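Skama Tool Library
Progress report to the Koppel Fund, second period
Prepared by Albane Brunet, program lead
Covers the months through December

1. Where the project stands

The grant pays for two things: repairing the hand tools and garden tools that members return damaged, and writing a handling guide so that fewer of them come back that way. The repair work is on schedule. The guide is behind by a few weeks, and section 4 explains what is left to do on it.

The collection now holds 763 items. That number includes everything with a tag and a shelf location, whether or not it can be lent today. It does not include the boxes of unsorted donations in the back corridor, which Faizal Liew has started going through in the evenings and which we expect to finish during the next period.

The repair bench moved in the first month of the period. It used to share a wall with the checkout desk, and members waiting in line would pick up tools that were half apart. It is now in the room that was the old paint store. The room has better light from the north side and a door that closes. We paid for the shelving from the fund's equipment line, as agreed, and the electrical work came out of our own budget.

2. Repairs

Most of what reaches the bench is ordinary wear. Rakes and hoes come in with loose heads. Pruners come in with springs missing or blades that no longer meet. Hammers are usually sound, but the wooden handles dry out over the winter and need to be reseated. Yiran Cao does the bulk of this work and keeps the bench log, with a line for each tool giving the fault, the parts used and the time spent.

The log has been more useful than we expected when we wrote the application. It showed that the same kinds of tools return to the bench again and again, and that these are not the old ones. Several of our older spades have never needed more than cleaning and oil. The repeat cases are mostly newer tools with molded grips, where the grip turns on the shaft or the end cap works free. Once a cap is off, dirt gets into the handle and the next borrower reports it as broken.

We tried two ways of fixing turned grips. The first was to clean the shaft, roughen it and glue the original grip back on. The second was to cut the old grip off and fit a replacement from Nornoren, our parts supplier. Gluing takes less bench time, but a good share of the glued grips were loose again after a few loans. Replacement costs more per tool and has held up so far. We have settled on replacement for anything lent often and glue for the rest.

Fourteen tools were retired in the period. Yiran stripped them for usable parts before the metal went to scrap. The retired tools are listed by tag number in the attached sheet.

3. Handles and how they are held

The part of the work that the fund asked to hear more about is the handle study, so we have given it more space in this report than in the last one.

The question is a simple one. A handle can be sound and still be awkward to pass from one person to another, to turn over, or to hold with both hands when one end is lower than the other. Members told us this in the survey we ran before the application, and older members said it most often. We wanted to know which shapes cause the trouble before buying more of them.

Aminu Bashir drew up the list of handle features to look at: overall thickness, whether the handle narrows toward one end, whether the grip is one surface or broken into bands, and what sort of cap it has. A handle with bands gives the holder a place to settle, but the position of the bands matters when a second hand has to find room. A handle that narrows is easy to close a hand around at the thin end and can feel top-heavy at the other.

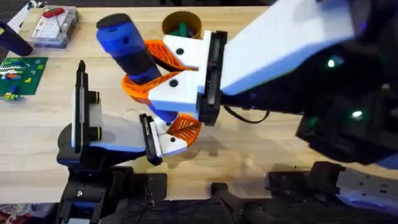
Rounded caps have been the easiest feature to agree on. Members who tried handles with square or flared ends said the edge pressed into the palm when they pushed, and they shifted their grip to avoid it. With a rounded end they could rest the heel of the hand on it. We will ask for rounded caps on replacement grips from now on where the supplier offers a choice.

Bands are less settled. Some members like a change of surface under the fingers because it tells them where their hand is without looking. Others found that the joins between bands collected soil and were hard to clean. Yiran shares the second view, having cleaned a good many of them. Aminu wants to repeat these sessions in the spring with gloves on, when people are using the tools outdoors, before we write anything firm about bands in the guide.

Color came up more than we planned for. We had treated it as decoration. Several members said that a bright handle was easier to find in long grass or at the bottom of a wheelbarrow, and a few asked whether dark handles could be marked in some way. Faizal has put colored tape on a small group of trowels and hand forks as a trial. It is cheap, but the tape lifts at the edges after washing, so it may need to be paint.

4. The handling guide

The guide has a full outline and drafts of the first chapters, covering cleaning, drying and storage. The chapter on carrying and passing tools is in draft too, but it depends on the handle study and will stay open until the spring sessions are done. The chapter on sharpening has not been started.

Margaux Delorme read the drafts and asked for shorter sentences and fewer terms from the trade. She marked every word she had to look up — ferrule, tang, bolster — and we have either removed these or added a plain explanation the first time they appear. She also asked that each page work when pinned up alone on a shed wall, and this meant moving some material around. The new order is better, though it is the main reason for the delay.

Layout will be done by Lidix, the print shop that produced our membership cards. They have agreed to hold the price they quoted in the last period.

5. Problems

Parts took longer to arrive than in the first period. One order of replacement grips came in the wrong diameter and had to go back, and the tools waiting for them were off the shelf for most of a month. We now measure the shafts and send the measurements with the order.

The bench room is cold in the mornings. Glue does not set well there before midday, and Yiran has moved gluing to the afternoon. A small heater is in use, but the door has to be kept shut for it to make any difference. We are not asking for money for this, but it does limit how many repairs can be finished in a day during winter.

Return inspections are still uneven. At busy times the desk accepts tools without checking the grip and the cap, and the fault is only found by the next borrower. A short checklist is now taped to the desk, and Albane goes over it with each new person on the rota.

6. Spending

Spending on parts is slightly over the plan because of the move to replacement grips. Spending on print is under, as the guide has not gone to layout. With the fund's approval we would like to move part of the print underspend to parts and still leave enough for the first print run. The figures are in the attached sheet, and the request is set out on its second page.

7. Next period

The unsorted donations will be tagged or passed on. The handle sessions with gloves will be held once members are gardening again, and the results will go into the carrying and passing chapter. Yiran will draft the sharpening chapter with help from Aminu. The guide should go to Lidix after Margaux has read the complete text one more time.

Visitors from the fund are welcome at the bench. Afternoons are best, and the entrance to the repair room is through the yard.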